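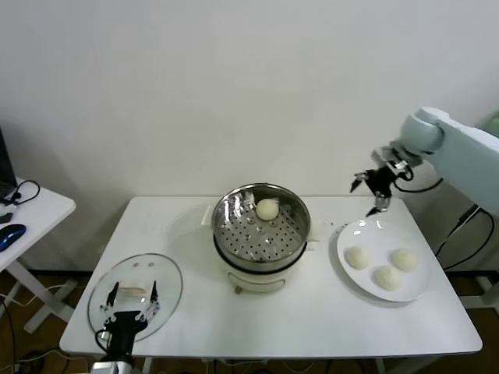

3.2 Reheating and crumb firmness

Buns from the Letmont flour were stored at 6 °C and reheated by steam after 168 hours. Firmness was measured at the center of the crumb, following Koppel and Liapis. The lid stayed on during heating, and the water charge was 250 mL for every batch.

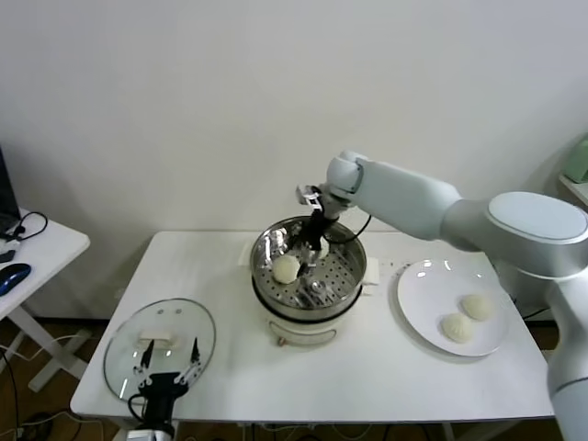 Firmness fell most in the first minutes of steaming and changed little after that. Buns made with the Iler flour kept a firmer crumb at all times tested - a result in line with their higher protein content. Skin wrinkling was scored separately and did not follow firmness. Figure 3 shows round buns on the perforated steel tray of an electric steamer.

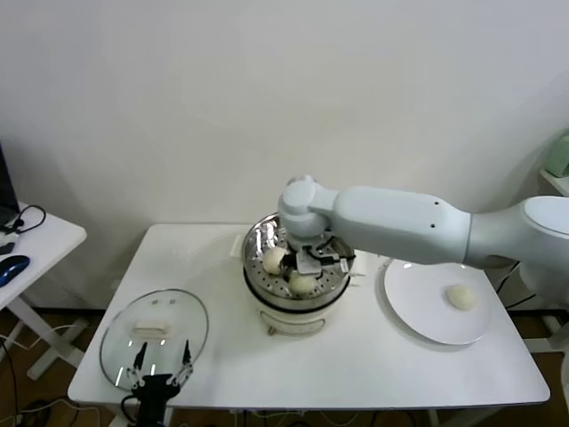
3.3 Moisture loss during storage

Weight loss was recorded for wrapped and unwrapped buns. Wrapped buns lost less weight with both flours.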